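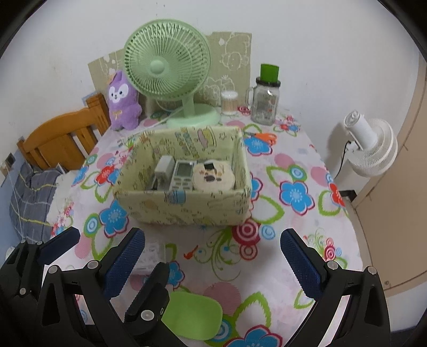 I'd been meaning to talk to the woman who runs the fabric stall at Tukmont market for ages, and last week she finally let me sit on her spare stool for an hour (she kept serving the whole time, so forgive the jumps).

She started with one bag of old curtains from her aunt's house in Rusberg. "I sold the lot by 11 and thought, well, that's easy," she told me. "The next week I took 20 quid and got rained on."

These days it's mostly bedding, bought in from house clearances. What goes fastest? "Flowers. The louder the better! People say they want plain and then they go home with poppies."

I asked what she looks for and she went straight for the edges. "Hems first. Then I hold it up to the light, and if the middle's gone thin I cut it down for cushions." Stains don't bother her much – she soaks everything overnight in the bath, and her husband has learned to shower at his mum's.

She's thinking of taking a second pitch at Kokance in June, though the rent there worries her. "It's a lovely square but it's windy, and you try folding a double sheet in wind." Then somebody wanted pillowcases, and I was asked to hold the other end of something.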